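## 4. Setting up the gallery counter and closing-time routine

This section covers the Stisance visitor counter and the closing checklist that runs with it. Set up the case displays in section 3 first. You need the Jastmont base unit, one sensor for each doorway, and the staff tablet.

### 4.1 Mounting the sensors

1. Switch off the base unit at the back panel.
2. Fix the bracket to the lintel on the gallery side of the doorway. Use the screws supplied with the bracket.
3. Clip the sensor into the bracket with the arrow pointing into the gallery.
4. Run the flat cable along the top of the door trim and down to the base unit. Leave a little slack at the corner.
5. Switch the base unit on and wait for the green light.

**Caution:** Do not drill into original plaster or painted woodwork. In a listed building, use the clamp bracket and ask the registrar before fitting it.

**Note:** A sensor that faces a glass case may count reflections. Turn it slightly toward the floor and test again.

### 4.2 Naming the galleries

1. On the tablet, open **Rooms** and tap **Add**.
2. Type the gallery name as it appears on the floor plan. Accents are kept, so the Kiều Gallery will print correctly on reports.
3. Enter the sensor code from the label under the housing.
4. Set the room limit. The default is 700 for the whole building, and this must be changed before opening day.
5. Tap **Save**, then walk through the doorway in both directions. The count should go up by one and back down by one.

If the count moves the wrong way, the sensor is mounted backward. You can turn it around or tick **Reverse** in the room settings – either will do, but write down which one you chose.

### 4.3 Daily totals

The base unit stores totals by the hour and sends them to the tablet at closing time. A full day at a mid-sized museum might show 837 entries at the main door and 1672 passages through the galleries. The second number is higher because one visitor passes through several rooms. Report only the main door figure as attendance.

To correct a total after a school group has used the side entrance, open **Day**, tap the pencil, and enter the number from the group booking sheet. The original total stays in the log.

### 4.4 Closing checklist

The checklist opens when the last gallery reads zero. If a gallery still shows visitors, send someone to look before you reset it.

1. Confirm that each gallery is clear.
2. Check the case alarms and the Truduvik humidity readings.
3. Work through the public areas in the order shown.
4. Sign off with your staff code.

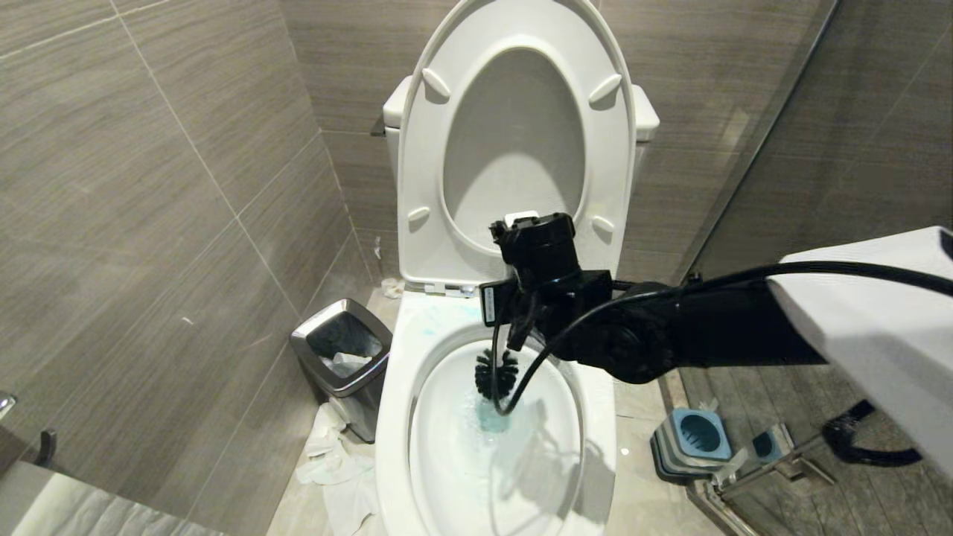
Public areas are grouped by floor, and each group can hold its own tasks. Tap a group to add, rename, or move a task. The restroom group comes with one cleaning task, and most museums will want to split it so that each step can be ticked separately. For the toilets, a workable first entry is "Seat and lid up, brush inside the bowl, down into the water." Add a second entry for the flush handle and a third for the floor. Keep entries short, as the tablet shows only 3 lines before it cuts the text.

**Note:** Changes to the checklist take effect at the next closing. They do not alter a list that is already open.

### 4.5 If the checklist does not open

- Check that the tablet is on the staff network.
- Check the clock on the base unit. It does not adjust for daylight saving time.
- Hold **Reset** on the base unit until the light turns amber, then release it. Stored totals are kept.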